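Table settings and crockery > Mugs on a cloth-covered table: liner, plate, or nothing?

nullring70
Posted May 22, 2022

I'm setting out a coffee table for regular use and want to settle the surface before I buy more cups. The table has a teal cover, matte, pulled flat. Crockery is a mix of black and white. Three questions:

Does a mug need a saucer or plate under it on a cover like this? Where should the plate sit if the mug isn't on it? Does a seam in the cover matter for stability?

I have read the Trullik care sheet. It covers washing and says nothing on use. 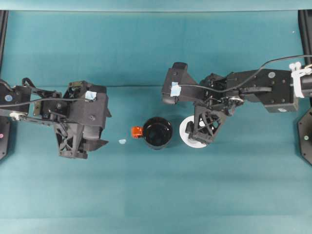

The cover is fixed along the back edge only. I can re-hang it if there is a reason to, but I would prefer to leave it alone. Budget for extra pieces is small.

----

Annunziata Sartori
Posts: 901

Plate under the mug, always. Coffee runs down the outside of the mug, collects at the foot, and prints a ring on the cloth. A plate catches it. A side plate does the job if you don't own saucers, provided the well is wider than the foot of the mug.

On the seam: keep any tall cup off it. A raised line under one side of the foot is enough to make it rock.

----

tarecheck
Posts: 70

Disagree on the plate. Most side plates have a curved well, and a flat-footed mug on a curved well rocks more than it would on any seam. Put the mug straight on the cloth, put the plate beside it for the spoon and the biscuit, and wash the cloth when it needs it.

I ran a Naidoo cover this way from March onward at work. It went in the machine with the towels and came out fine.

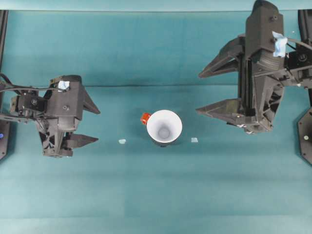
Placement matters more than what goes underneath. A mug near the edge gets caught by sleeves, and one pushed to the back has to be carried over everything else on its way out. With a small mug I use the middle of the table, where yours is, and turn the handle toward whoever is going to drink from it. The crease running across your cloth a third of the way down is faint, and I would not iron it. Anything with a normal foot will stand on that.

----

Annunziata Sartori
Posts: 901

"Wash the cloth when it needs it" assumes the stain comes out. Black coffee on a pale or mid-tone cloth usually does. Milk coffee left overnight is another matter. The fat holds the color in the weave and one wash at low temperature will not shift it.

I accept the point about curved wells. The fix is a saucer with a flat, recessed seat. Clukodus used to list one in white, 13 cm across. It stacks badly.

----

fourthshelf
Posts: 13

I side with tarecheck for cups and with Annunziata for anything with milk in it. Two rules are workable if the same person lays the table each time. If several people do it, pick one rule and write it on the cupboard door.

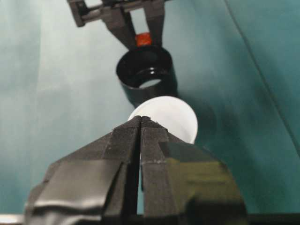 Also consider the foot of the cup. Turn each one over and run a finger around the ring. An unglazed ring is rough and will pull threads if the cup is dragged. Fine wet-and-dry paper takes the roughness off a ceramic foot. Rinse afterward, or the grit ends up in the cloth.

Lift cups, don't slide them. This costs nothing and removes half the wear.

----

nullring70

Noted. I had not checked the feet. I will go through the cupboard and sort them into smooth and rough.

One thing left over. I also have some light cups without handles, and I was going to keep them on the same table with the heavier ones.

----

tarecheck
Posts: 70

Fine, but not in the same row. Light cups go over when a heavier one is set down against them. Leave a hand's width between the two kinds and fill the light ones on the table instead of carrying them full.

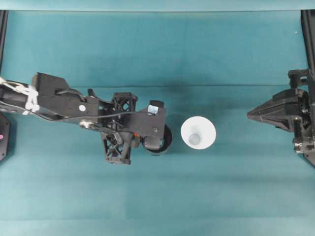
Do light cups need to be stored upside down between uses?

Only if they stand out in the open for days. In a closed cupboard they can stay upright, which keeps the rim off the shelf and lets any moisture out.

----

Annunziata Sartori
Posts: 901

Upside down traps steam if they go away warm. Upright, closed door, agreed.

I still want a saucer under the coffee. If you buy a spare cover, get the Nullmont weight or heavier. The thin ones travel when you wipe them.

----

nullring70

Decision for now: flat-seat saucers for milk coffee, bare cloth for the rest, cover stays as hung. I'll order three saucers first and see how they stack.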